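Progress report to the Quintana fund, second period
Work package: handling rules for household robots
Prepared by the Flaslow bench team, Wudovitz, December

Thank you again for your patience over the fall, and for the kind comments on our first report, which were passed around the whole team and did us a lot of good.

The main news is that the draft handling rules, which we have been calling the Pratine rules, are now in daily use at the bench. There are 12 of them, written in the plainest words we could manage. We have logged 514 runs so far, and 380 of those were done under the current wording. The earlier ones are kept in a separate folder so the two sets don't get mixed.

Rule 4 gave us the most trouble. It used to say that the work area must be "clear" before a run starts, and every operator read that a little differently. It now says that each item must be named on the start sheet, along with where it sits, and that the arm stays still until the sheet is signed. We are much happier with it!

We still owe you the section on stopping a run by hand, which has been through 3 drafts and needs one more. The scuff check on the finger pads has been added to the weekly list.
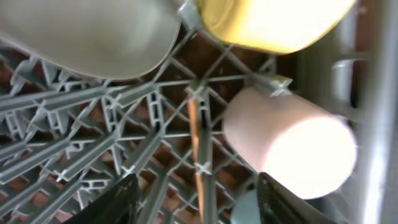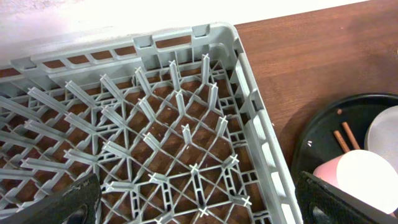
Dish rack work, with a pink cup among the items.

Does a run have to be stopped if an item is found that is not on the start sheet?
The operator pauses the arm, adds the item to the sheet, signs again and starts a new run under a new number.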